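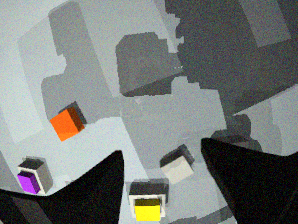

Handgelenkkamera in der Simulation, Greifer offen, vier Klötze auf der Platte. Stand nach der Änderung am Licht.

Ticket 149 – Farberkennung verliert den orangen Würfel, sobald Schatten im Bild liegen
Projekt: Linov (Tischarm, Gemeinschaftswerkstatt Drorness)
Gemeldet von: Segundo Guzmán
Bearbeitet von: Eliécer Londoño
Status: gelöst, Rest siehe unten
Angelegt: 2018-05-01

Beschreibung (Guzmán)

Der Arm soll in der Simulation die Klötze nach Farbe suchen und anfahren. Mit dem alten, flachen Licht lief das. Seit ich eine gerichtete Lichtquelle eingeschaltet habe, meldet die Erkennung beim orangen Würfel entweder gar nichts oder einen Mittelpunkt, der deutlich nach links unten verschoben ist. Der Greifer fährt dann neben den Würfel und schließt auf der Kante.

Gelb wird gefunden. Violett wird meistens gefunden. Der cremeweiße Klotz wird nie gefunden, aber das war vorher auch schon so.

Erwartet: ein Treffer je Klotz, Mittelpunkt auf dem Klotz.
Tatsächlich: siehe oben.

Umgebung

Szene: linov_tisch, Kamera am Handgelenk, Blick senkrecht nach unten
Schatten: an, harte Kanten
Erkennung: Schwellwerte im HSV-Raum, danach größte Fläche
Rechner: der alte Werkstattrechner unter der Bank, ohne eigene Grafikkarte
Am echten Arm noch nicht probiert. Der Unterarm ist abgebaut, das Lager im Ellbogen fehlt noch.

Kommentar 1 (Londoño)

Kannst du die Maske für Orange einmal speichern und nicht nur den Mittelpunkt? Ich vermute, dass nur die helle Seite durch den Schwellwert kommt. Die schmale Seitenfläche rechts oben ist in dem Licht eher ein dunkles Rotbraun als Orange. Dann würde der Mittelpunkt genau in die Richtung wandern, die du beschreibst.

Bitte auch die untere Grenze für V dazuschreiben. Im Repository steht noch 100, aber ich weiß nicht, ob das bei dir aktuell ist.

Kommentar 2 (Guzmán)

V-Untergrenze ist 100, S-Untergrenze ebenfalls 100. Beides nie angefasst.

Maske gespeichert. Stimmt, die dunkle Seite fehlt komplett. In manchen Bildern ist auch die helle Fläche in zwei Stücke geteilt, wenn der Schatten vom Arm darüberläuft. Dann bleibt nach der Flächenprüfung nichts übrig, weil beide Stücke zu klein sind. Das erklärt wohl die Fälle ganz ohne Treffer.

Kommentar 3 (Londoño)

Dann sind es zwei Fehler. Ich trenne sie.

a) Schwellwert zu hoch für beschattete Flächen.
b) Flächenprüfung läuft vor dem Zusammenfügen der Teilstücke.

Zu b: Reihenfolge getauscht. Erst schließen, dann Fläche prüfen. Die Mindestfläche steht jetzt bei 3.000 Pixeln und kommt aus der Konfigurationsdatei. Vorher war sie im Code fest eingetragen, und zwar an zwei Stellen mit verschiedenen Werten.

Zu a: V-Untergrenze für Orange auf 45 gesenkt. S bleibt. Bitte gegenprüfen, ob jetzt der Boden mit in die Maske kommt. Die Platte ist fast farblos, das sollte über S abgefangen werden, auch in den dunklen Bereichen.

Kommentar 4 (Guzmán)

Orange wird jetzt gefunden, der Mittelpunkt sitzt. Boden ist nicht in der Maske.

Neu: Bei Gelb wandert der Mittelpunkt leicht nach oben. Ich hatte die V-Grenze dort gleich mit gesenkt. Dadurch kommt der dunkle olivfarbene Streifen an der Oberkante dazu. Ist das schlimm?

Kommentar 5 (Londoño)

Nein, solange der Greifer so weit offen ist wie jetzt, reicht das. Ich würde Gelb trotzdem auf dem alten Wert lassen. Die Vorderseite ist hell genug und wir brauchen den Streifen nicht. Also je Farbe eigene Grenzen, keine gemeinsame.

Beim violetten Klotz bitte aufpassen. Die obere und die rechte Kante sind sehr dunkel, da ist der Farbton nur noch Rauschen. Wenn man V dort weit genug absenkt, um sie mitzunehmen, hängt irgendwann auch etwas vom Greiferfinger an der Maske. Der linke Finger kommt dem hellen Behälter am violetten Klotz ziemlich nahe.

Kommentar 6 (Guzmán)

Erledigt, Grenzen stehen jetzt je Farbe in farben.cfg. Violett unverändert gelassen.

Zusätzlich habe ich eine feste Maske für die beiden Finger eingebaut. Alles, was bei offenem Greifer von ihnen verdeckt wird, fällt vor der Erkennung heraus. Für den geschlossenen Greifer braucht es eine zweite, die fehlt noch. Bis dahin wird nur bei offenem Greifer gesucht.

Testlauf mit 100 zufälligen Anordnungen, Schatten an: Orange und Gelb ohne Ausfall. Violett zweimal verloren, beide Male lag der Klotz fast ganz unter dem linken Finger.

Kommentar 7 (Londoño)

Passt. Die beiden Fälle mit Violett zähle ich nicht als Fehler, da muss der Arm vorher ein Stück zur Seite fahren. Eigenes Ticket dafür.

Noch offen ist der cremeweiße Klotz. Über den Farbton bekommen wir den nicht, er ist der Platte und den Rahmen der Behälter zu ähnlich. Vorschlag: über die Kante zwischen heller Fläche und dunklem Bereich dahinter gehen, oder den Klotz in der Szene einfach umfärben. Am echten Arm haben wir sowieso nur lackierte Klötze aus der Restekiste, und von denen ist keiner weiß.

Kommentar 8 (Guzmán)

Umfärben wäre mir zu einfach. Ich probiere die Kanten, aber erst wenn das Lager da ist und der Unterarm wieder dran. Bestellt ist es bei Zapata, Lieferung im Mai.

Lösung (kurz)

– Schließen der Maske vor der Flächenprüfung
– V-Untergrenze je Farbe, Orange 45, übrige 100
– Mindestfläche in die Konfiguration verschoben
– feste Fingermaske bei offenem Greifer

Nicht behoben, ausgelagert

– cremeweißer Klotz wird nicht erkannt
– Fingermaske für geschlossenen Greifer
– Ausweichfahrt, wenn ein Klotz unter einem Finger liegt

Nach dem Einspielen bitte die alte farben.cfg löschen. Das Programm liest sonst die Kopie im Benutzerverzeichnis, und die hat noch die gemeinsame Grenze.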